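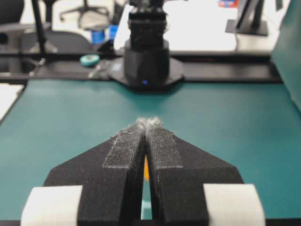
Elin Prosser asked at the end of the last session whether one small cup is enough to keep a person drawing for a whole evening, and whether she might bring a teapot instead. Please do bring the teapot, Elin, we will get to it in week 8! But I would love for all of you to spend this one evening with a cup first, because nearly everything you will need for the teapot is already in it.

Drawing from Simple Objects, Dunstan Room
Notes for session 3, Raphaël Chevalier

Materials: a soft pencil, an eraser, two or three colored pencils (one orange, one blue-green) and plain paper.

The rim

A round opening seen from above and to one side becomes an oval, and the oval has no corners. I know you know this, and I still find corners in my own sketchbooks from April. Draw it lightly, going round several times with the whole arm, and let the lines pile up until one of them looks right. A rolled rim has thickness, so it wants a second oval just inside the first.

The walls

A tapered cup is wider at the top than at the base. Put in a faint upright line down the middle and check both sides against it before you press any harder.
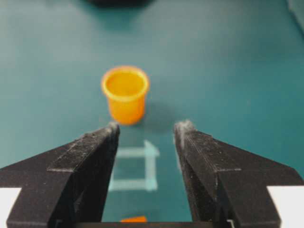

Fig. 2. Orange cup on a teal tabletop, shadow falling to the right.

Color and shadow

Many of you will reach for gray when you come to the shadow, and I did the same for years. Look again – on a teal surface the shadow is a darker teal, with a soft edge. The inside of the cup is lighter and yellower than the outer wall, so leave it pale and go over the outside twice.

The taped square

Four strips of pale blue tape make a lovely exercise in flat shapes. Draw the strips as you see them, including any end that runs past its neighbor, and resist the urge to tidy them up.

For next time

Make 17 small ovals on one page, then one careful drawing of any cup you have at home. Spend 21 minutes on the drawing and stop there, finished or not. Bring both sheets along, even the ones you don't care for.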